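Mustley Baby Monitor by Zendeck

We've carried a lot of baby monitors over the years, and the Mustley is the one we keep talking about after closing time. It's a sound-only monitor for parents who want to hear the baby and get on with the evening, whether that means the dishes, a stack of grading or a hand of cards with the neighbors.

The set comes with a nursery unit and 2 parent units, so one can live in the kitchen while the other goes out on the porch with you. Each parent unit clips to a belt or a waistband (the clip is stiff at first, but it loosens up after a week) and has a big round volume wheel you can find with your thumb in the dark. We love that wheel! There's a row of lights too, and they climb as the baby gets louder, so you can turn the sound all the way down during a phone call and still know what's going on upstairs.

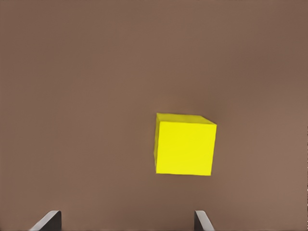
How far does it reach?

Zendeck rates it at 100 yards outdoors with nothing in the way. Indoors it depends on your walls. In our old brick building we walked from the stockroom to the back fence, 82 feet through three walls, and every cough on the test tape came through clearly.

Talk-back is included, and it's the part we had the most fun with. Hold the side button and your voice goes straight to the nursery — handy when a few words from you will settle things, or when the babysitter wants to ask where you put the clean pajamas. The speaker is softer than the one on the older Jeon model, without that tinny crackle.

The parent units charge on a small double dock made by Nudier, and the nursery unit plugs into the wall. A low battery gives two short chirps. You can switch those off, but please don't!

Mustley set with dock: $124
Extra belt clip: sold separately, ask at the counter
Next shipment: September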